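When Robots Help Make the Beds

Have you ever tried to put a fitted sheet on a bed all by yourself? You get one corner on, and the other corner pops right off! Now think about doing that all day long.

That is what the housekeepers at the Gronbridge do. The Gronbridge is a big guesthouse with 331 beds, and every time a guest goes home, somebody has to strip the bed, make it again, fluff the pillows and tidy up the room. It takes strong arms and a strong back.

In May, the housekeepers got some new help. It's a robot called Fanau, and it has two arms with a gripper at the end of each one. A gripper is a bit like your hand, only with fewer tricks. Your hand can tell a wet towel from a dry one in the dark. Fanau has to work much harder to figure out what it has touched!

Picking up a box is pretty easy for a robot, because a box keeps its shape. But a blanket? A blanket flops and folds and slides, and it never lands the same way twice. Pillows squish. Cushions slip off chairs. Soft things are some of the hardest things in the world for a robot to handle, and a bedroom is full of them.

So Fanau has to practice, and it has teachers. Ynyr Gape has been a housekeeper for 16 years, and now he spends part of his week showing the robot how the job is done. He moves slowly, one step at a time, and then Fanau has a try.

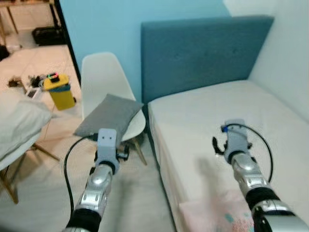
"I never had to think about how I fold a blanket," Ynyr says. "My hands just did it. Now I have to think about every bit of it, so I can teach it!"

A person can make a bed in 5 minutes. Fanau took 25 on its best day so far - and Ynyr still had to fix the corners.

Does that mean people will lose their jobs? It's a fair question, and the housekeepers asked it too. The guesthouse has promised to keep everyone on the team while the robot is learning. What will happen years from now is harder to say. Some jobs may change a lot. Ynyr would be happy to give up the heavy lifting, but he wants people to keep checking the rooms, because a person notices when a guest has left a teddy bear under the covers.

Try it at home: put on a pair of thick mittens and fold a T-shirt. Then try it again with one eye closed. How did you do?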